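Most of my June has gone on baskets. I have been collecting demonstrations for a policy that is supposed to move small things between two wicker baskets on a desk, and I said I would write up how it was going, so these are my notes so far. They are mostly for people who are doing the same sort of work and want to compare.

The target for this batch was 2408 episodes. An episode is one short attempt at one instruction, from the moment the arm starts to move to the moment it comes back to rest. I log them in Tullura, a small tool I wrote over the winter. It stores the joint positions, the video and the instruction as typed, plus a field for my own remarks. The remarks field was an afterthought and it has become the part I use most.

My first mistake was to do things in the same order every time. I put the baskets down, put the objects down and ran 37 episodes without shifting anything. The model trained on those learned where the desk was and very little else. When I moved the far basket by the width of my hand, the arm went to the old spot and closed on air. I threw that set away and started again with a rule that something moves between every episode, even if it is only a basket turned a little.

The second mistake was the objects. I had a box of nice plastic blocks from Destmont, all the same size, and they were too easy. Household things are better. An apple rolls if you touch it badly. A roll of tape can lie flat or stand on its edge, and those are two quite different grasps, so I now record both and tag them separately.

I also keep the failures. A missed grasp followed by a second try is worth having, as long as it is marked. Episodes where I got muddled and did the wrong instruction are kept too, in their own folder, but they don't go into training.
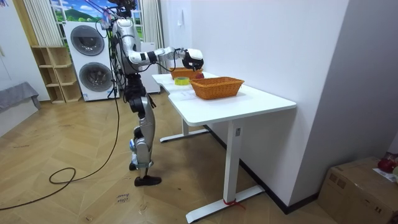
The apple and tape out on the desktop in the one before this line, the tape in the nearer basket in the one after. 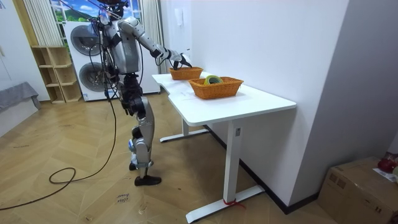 **How many episodes do you need before it starts to work?**

For one object and one instruction, I saw sensible movement after a few evenings of collecting, but it only coped with new positions once I had spread the episodes over many layouts. I would put more effort into variety than into the total.

Checking takes longer than I planned for. I review everything the morning after, at double speed, and I reject anything where the video and the joint data have drifted apart. On a bad day that was 17 episodes, all from one session, and the cause was a clock setting I had changed and forgotten. Closuria, the viewer I use for this, will flag a drift if you ask it to. I hadn't asked it to. I have now.

Instructions are the other thing I would do differently. I began with long sentences, then cut them down to two or three words, and now I have a mixture that needs tidying. I am rewriting the older ones by hand in the evenings, with seven ways of saying each thing, so that the model doesn't hang everything on one verb. It is dull work - I do it with the radio on.

I've had an email asking whether I would share the set. I would like to, but the licence on the Stöcker calibration files isn't clear to me, and I don't want to publish episodes without them. I have written to ask and will post the reply when I get one.

Next on the list is putting one basket inside the other, and after that, lids.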